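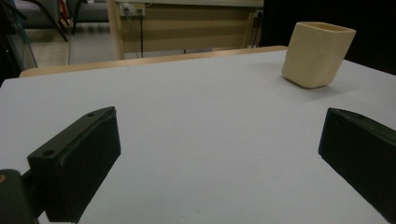 Tagebuch der Geschäftsstelle, Oktober, 18 Uhr

Die Anhörung zum Entwurf des Landesquotengesetzes wurde heute fortgesetzt. Die Geschäftsstelle war durchgehend vertreten. Erörtert wurde zunächst die Frage, ob die Quote auch für Aufsichtsgremien kommunaler Beteiligungen gelten soll. Die Vodico hat hierzu schriftlich Stellung genommen und verlangt eine Übergangsfrist; die Hondness lehnt Paragraf 2 in der vorliegenden Fassung ab.

Seitens der Opposition wurde gerügt, der Entwurf sei zu spät eingebracht worden. Die Regierungsbank verwies auf die Abstimmung mit den Kommunen — eine Antwort, die im Saal hörbaren Unmut auslöste. Ich habe den Wortwechsel für das Protokoll festgehalten, ohne Wertung.

Der Verband Ogola meldet etwa 200 Eingaben aus seinen Mitgliedsbetrieben. Eine Durchsicht war heute nicht mehr möglich. Die Stellungnahme der Clolline liegt weiterhin nicht vor und ist morgen früh erneut anzufordern.

Die Beschlussempfehlung bleibt bis zur nächsten Sitzung vertagt. Offen ist noch die Synopse zu Paragraf 2.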